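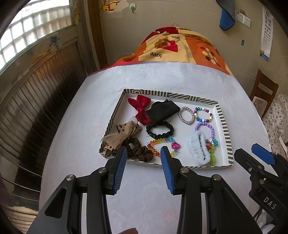 Does it still work if you never let the robot practice, a reader of our last release notes wanted to know, or do you have to run it on the arm for a week before it picks up anything smaller than a mug?

Yes, it works, and no week on the arm! Solus is trained completely from demonstrations made by people with hand-held grippers. The first time our arm touches a hair tie is the first time we test it. I was nervous about that too, and I wrote half the training code.

Solus 3 - what you get

The package has the demonstrations, the trained model and the scripts we used to get from one to the other. It's all small stuff on a tabletop: scrunchies, bows, beaded bracelets, headbands, the kind of things that end up together in a tray. I love this set. Fabric squashes, beads roll, and a tulle bow gives a camera a really hard time (sheer stuff shows you whatever is behind it).

We recorded 3000 demonstrations and kept 2588. The rest went out for boring reasons, mostly tracking that drifted or a recording that started late. We did keep the clumsy ones. If a person missed a bracelet and went back for it, that stays in, and I'd argue those are the best recordings in the set.

What we changed from Solus 2

The old version learned from whole recordings, start to finish. Now the script cuts each one at the moment the jaws close and trains on the approach and the carry separately. It sounds like a small thing, but the old model had a habit of closing early, a finger's width above the object, and then carrying nothing across the table with great confidence. We see far less of that now. The approach part also gets extra weight for the last few inches, where people slow down and make all their little corrections.

We tried it in our own room at Fikstead first and then in the test kitchen at Grollunstead, with different light and a different table. Scrunchies were easy in both places. Bead strings were fine when they lay alone and pretty bad when two were tangled - the model grabs whichever bit is on top and pulls. Flat folded fabric is still the weak spot, and I wouldn't buy this set for laundry.

What you need

A parallel-jaw gripper with soft pads, a wrist camera and a machine with a decent graphics card. Training from scratch takes us around 4 days. If you only want to fine-tune on your own trays, you can be done overnight. The scripts read Pearce log files directly, and there's a converter for everything else (read its notes first, the time stamps are fussy).

Orders and updates

Solus 3 has been shipping since December 2020. If you bought Solus 2, the new scripts are free and your old recordings will load without any changes. The tangled-bead add-on is planned for January, and you can put your name on the list when you order.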